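Litemari Pages for Curious Kids
Tables, Lamps, Baskets and Boxes: What's Going On at Your Desk?

Pull up a chair, and bring a snack if you're allowed to have snacks where you are. Today we're going to look at some things so ordinary that you may have walked past them this morning without giving them a single thought: a wooden tabletop, a lamp that bends, a basket full of holes, and a few plain little boxes. They sit there quietly all day long, and yet somebody had to sit down with a pencil and work out how every one of them should be made!

Let's start with the table, seeing as everything else has to stand on it.

What is a butcher-block table?

If you look closely at a wooden table, you might see one big wide board, or you might see lots of narrow strips sitting side by side, some pale like toast that came out too early and some darker, like honey. The second kind is often called butcher block. The name comes from the heavy wooden blocks that butchers used for chopping, which had to be very strong indeed. The strips have a name of their own, too. They're called staves (it rhymes with "waves"), and they are glued along their edges and squeezed together with clamps until the glue has gone hard.

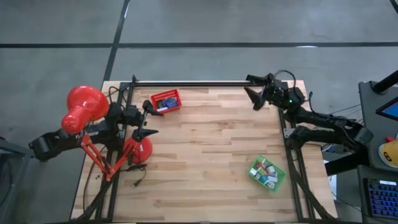

Now, why would anyone go to the trouble of gluing all those strips when they could cut one enormous board and be done by lunchtime? Well, for one thing, a tree has to grow for a very long time before it's wide enough to give you a board the size of a table. Strips can come from smaller trees, or from shorter pieces that would otherwise be left over in the corner of the workshop. And there's another reason, one that I think is much more interesting.

Wood moves! I don't mean it gets up and walks to the kitchen. I mean that it swells a tiny bit when the air is damp and shrinks a tiny bit when the air is dry. You may have met a door at home that sticks in the summer and swings open perfectly well in February, when the heating has been on and the air indoors is as dry as a cracker. One very wide board can bend into a curve when this happens, like a slice of bread left out on a plate. With lots of strips, each one pulls a little in its own direction, and the whole top has a better chance of staying flat.

Look for the streaks as well. Those lines are called the grain, and they were made as the tree grew. In many trees a new ring of wood is added every year, so the streaks on a tabletop are a sort of diary, though it's a diary that has been sliced up and shuffled around before it got to you.

At the Myklebust workshop in Iltunstead there's a tabletop on the wall that is made from 763 little pieces of wood. Visitors always want to check the number, and most of them lose their place somewhere around the middle and have to go back to the first row.

Why do baskets have holes?

You've probably noticed that plenty of plastic baskets are covered with rows and rows of small holes, so many that the sides look like a grid. A person who makes things would say that the basket is perforated, a grand word that just means it has holes going through it. (A sheet of stickers with a tear-along line is perforated too, and so is a tea bag, if you look very, very closely.)

The holes have several jobs. They let air get in and out, so a damp sponge or a pair of swimming goggles can dry. They let you peek at what's inside without tipping everything onto the floor. They also save plastic, as every hole is a spot where the factory didn't have to put any, and that makes the basket lighter to carry up the stairs. What they're not so good at is holding very small things. If you keep your tiny beads in a basket like that, I'm afraid you'll be finding tiny beads until you are a grown-up.

And what about boxes?

A box with solid sides is the basket's quieter cousin. It keeps dust out and little things in, and if its top is flat you can put something else on it. Boxes come in all sorts of shapes, from tall ones to low, squat ones that hardly come up past your knuckles.
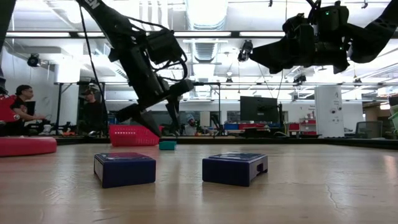
Feel the edges of a few boxes at home, if you can. Cardboard ones usually have sharp folds, and plastic ones often have edges that are slightly round. Rounded edges are kinder to your fingers, and they don't chip as easily when somebody (no names!) drops the box on the bathroom floor. On a shiny box you can also find a patch of brightness where the light bounces off the top. Tilt your head and the patch seems to slide along with you, even though the box hasn't budged. A dull, rough surface scatters the light in every direction, so you won't find a neat bright patch on a wool sock, however long you stare at it.

Sometimes a lid has letters or patterns that stick up a little from the surface. Those are embossed, and you can read them with your fingertip in the dark if they're big enough. My old Stident pencil tin has a raised star on the lid, and I can find it at the bottom of my bag without looking.

How does a desk lamp bend?

Here we come to my favorite. A desk lamp with a jointed arm works a good deal like your own arm. You've got a shoulder, an elbow and a wrist, and by bending them you can put your hand nearly anywhere you like. A lamp may have a joint at the bottom, one in the middle and one near the shade, and each of them has to be loose enough for you to move it and tight enough to stay put when you let go. 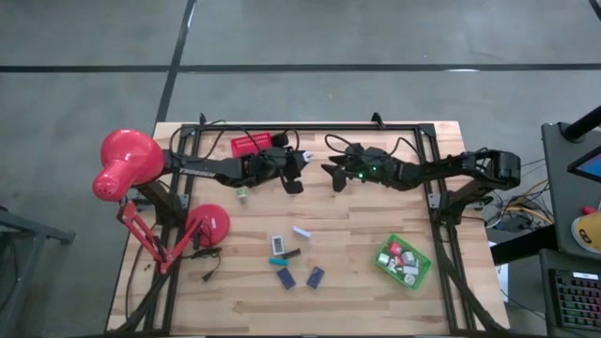

A red desk lamp with a jointed arm, a round base and small vent holes in its shade.

The base matters more than you'd think. When the arm stretches out to one side, the weight of the shade tries to tip the whole lamp over, and a wide or heavy base pulls the other way. You can try this with a ruler. Put it on the table and slide it slowly past the edge, and at some point it will tumble. Now put an eraser on the end that's still on the table, and see how much farther you can push it.

Many shades have little holes near the narrow end, and they're there for heat. Old-fashioned bulbs got terribly hot, and warm air rises, so it needed a way out. A bulb like that would usually last for something like 1000 hours before it went pop. Newer LED bulbs stay a lot cooler and go on for much longer, but plenty of shades still have their holes. Please don't touch any bulb to find out which kind it is! Ask a grown-up, and leave plugs and cords to them too.

Something to try

Find a table at home and spend 10 minutes being a table detective. You'll need paper, a soft pencil and one hand that doesn't mind getting gray. Lay the paper on a wooden surface and rub gently with the side of the pencil, and see whether any of the grain shows up. Then try the side of a basket, and then the lid of a box with raised letters. If you do enough of them (a friend of this page has made 20, including one of a waffle, which was messy), you can mix them up and ask your family to guess which is which.

Words from this page

Stave: a narrow strip of wood.
Grain: the lines and streaks in wood.
Perforated: full of holes that go right through.
Embossed: having a pattern that sticks up from the surface.
Joint: a place where two parts meet and can bend.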